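Cambio de almohadillas en la pinza

El miércoles por fin desmonté los dedos de la pinza. Las almohadillas llevaban 1,293 ciclos y los bordes ya estaban redondeados. Lachlan Sheehan me pasó un par de repuesto de Handgate, así que no tuve que pedir nada a Wurnach.

Limpié las placas con alcohol, pegué las nuevas y las dejé 40 minutos con una mordaza. Después, apretar tornillos y repetir el cero - con la pinza cerrada, siempre.
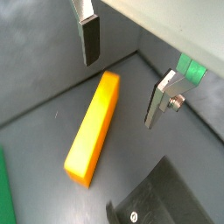
Los dedos sobre el bloque amarillo, a media altura.

Me queda revisar el cable de la muñeca, que roza al girar.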